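Nutton Table Linen Wash, 2 Litre Refill

Home / Laundry / Table and kitchen linen

We've been washing tablecloths with this one since August and we're still a bit smitten. Nutton is made in small batches by Lama Fakhoury and Tươi Dương at Zadcombe, and it does one job really well: it gets dinner out of cloth without flattening the colour. Gravy, beetroot, candle wax (well, what's left once you've scraped it off), the lot!

It's a thin, pale liquid with hardly any smell. There's a faint note of lemon myrtle in the bottle, gone by the time the cloth is dry, so your table won't compete with your food.

What it suits

Cotton, linen and most blends. Stripes and checks are where it shines - the dark bands stay dark and the light ones don't pick up that grey tinge. A striped cloth that gets used every day is exactly the sort of thing it was made for. 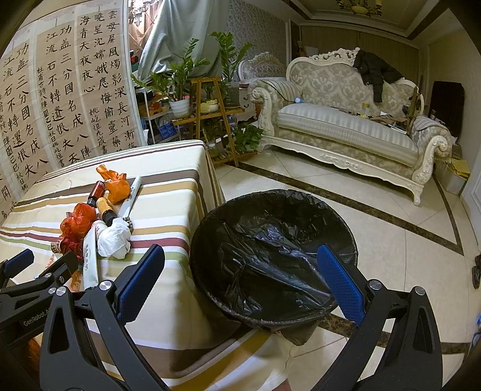
How to use it

Machine: 30 mL for a normal load, 60 mL for a big cloth or a full set of napkins. Cool or warm, up to 60 degrees if the care label allows.

By hand: a capful in a tub of lukewarm water. Leave it for half an hour, swish, rinse twice.

Stains: dab it on neat, wait a few minutes, then wash as usual. Test a hem first on anything old or hand-dyed.

Shake crumbs off outside or over the bin before the cloth goes anywhere near the machine. Grit is harder on the weave than any stain, and you'll be glad of it when you clean the filter.
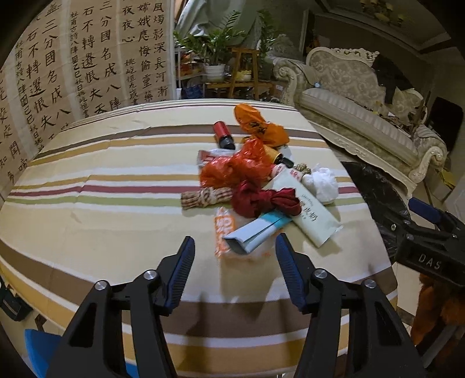

Details

Size: 2000 mL refill pouch, fits the Nutton glass bottle (sold separately)
Washes: up to 66 at the normal dose
Free from: optical brighteners, dyes, softener
Not for: silk, wool, oilcloth or anything waxed
Goes well with: Virk drying pegs, Bronard linen spray

From our customers

"My nan's Christmas cloth has its red back. I'd given up on it and was using it in the shed." - Homa Nikzad

"Lovely stuff, though I wish the pouch had a handle." - Iñaki Bustamante

Pouches ship flat in a cardboard sleeve. Store upright, out of the sun, with the cap done up tight.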